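LOSBRIDGE RESIDENTS' ASSOCIATION
Accessories and Small Items Working Group
Minutes of the January meeting

The meeting opened at 10:15 on Tuesday. Signe Magnusson took the chair. The minutes of the previous meeting were approved with one correction: the fee for the Frimpong display cards was $55, including delivery.

1. Sorting of donated jewelry

The group reviewed the sorting of donated pieces on the purple flowered tablecloth. It was agreed that pieces taken from the green box be set out singly, with space between them, before any price is discussed. The silver-colored metal bangle, the small dark ring, the brown beaded bracelet and the cream wristwatch were taken as the first group. Prices were deferred to item 3.

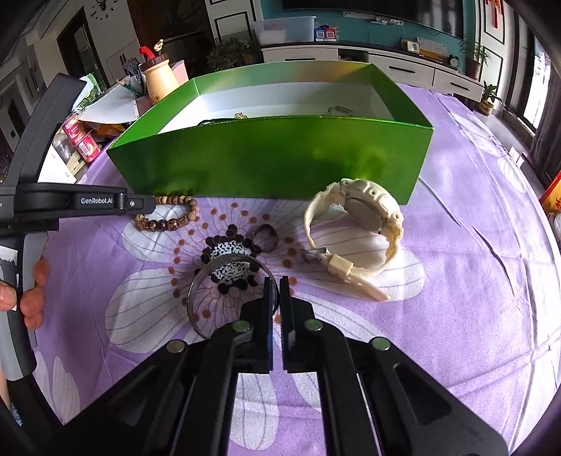 Magnusson asked that watches be kept apart from metal bangles in storage, as two watch faces were returned scratched after the last sale. She further asked that no watch be offered as working until it has been left running overnight. Both points were accepted.

2. Use of the open box

Members discussed whether pieces should go back into the green box between sessions or be moved to the Istuto trays purchased in the fall. The trays have lids and can be stacked, but the compartments are too narrow for a large bangle. The box is wide and its white interior makes small ornaments easier to find.

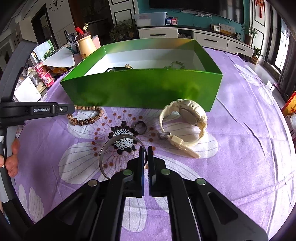 The box will therefore remain in use for bangles, bracelets and watches, and the trays will be kept for earrings and loose rings. Beaded bracelets are to be laid flat and never hung, as the elastic stretches. The box is to be closed and labeled at the end of each session.

3. Beaded bracelets and pricing

A single price of $3 was proposed for all beaded bracelets, whatever the bead. Discussion followed on whether the large tan and brown wooden prayer beads should be listed with the pink beaded bracelet and the brown-and-cream one, or offered separately with the silver filigree pendant and the carved yellowish bangle.

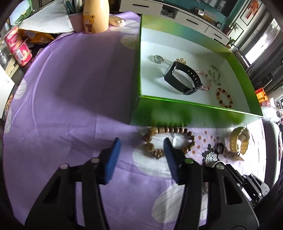
One member objected that a flat price would be unfair to the donors of better pieces, and that prayer beads in particular should be described correctly on the card or withdrawn. Another member supported a separate card. The motion for a single price was amended to exclude prayer beads and carried in that form.

4. Accounts

The balance stands at $348. Payment of $80 to Zestlow for padded envelopes was approved.

5. Other business

The tablecloth is to be shaken out before folding so that loose beads are recovered. Broken strings will be kept in a jar for repair.

The meeting closed at 11:40.

Recent documents
Minutes, Accessories and Small Items, November
Price list for the winter sale
Donation form (revised)
Losbridge hall booking rules
Notes on restringing beads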